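The loyalty card will outlive us all

My grocery store knows I buy too much cheese. It learned this fairly, through a card I signed up for in a moment of weakness, and in return it has given me 478 points, which I understand to be worth one onion.

I used to carry 7 of these cards. The bakery in Varnmont wanted a stamp, the pharmacy wanted a swipe, and the car wash wanted my birthday. Most of my wallet was given over to plastic sleeves, with the money tucked in wherever it could find room.
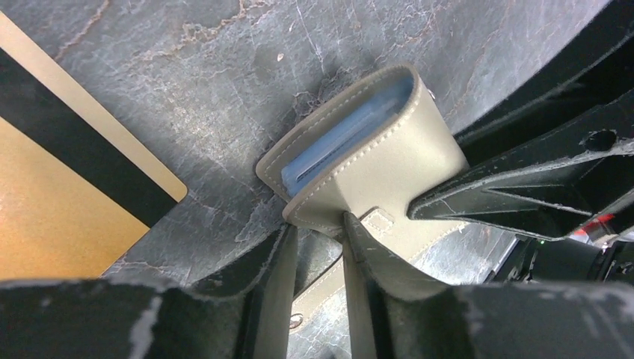
The price of the free thing

Kevser Karakaya, who taught me bookkeeping and remains disappointed in the results, once spent an afternoon on her Rugemalira coffee card. She had paid for nearly 900 dollars' worth of coffee to get three free cups. She then drank the cups and kept the card.

I can't blame her. A regular price feels like an insult once you know members pay less, even when the member price is what everyone paid last December.

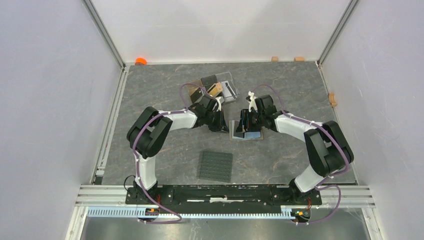 Stores also like to hand out prizes, and I fall for those hardest. Markari ran a promotion where a full page of stamps got you a little white figurine, much like the one held upright there between black jaws, and I bought dish soap I didn't need for most of a winter. I have the figurine. I still have some of the soap, too.

What I would like is a store that charges me the same as the next person and forgets me by the time I reach the parking lot. I'd drive all the way to Warummont for that, provided they validate parking.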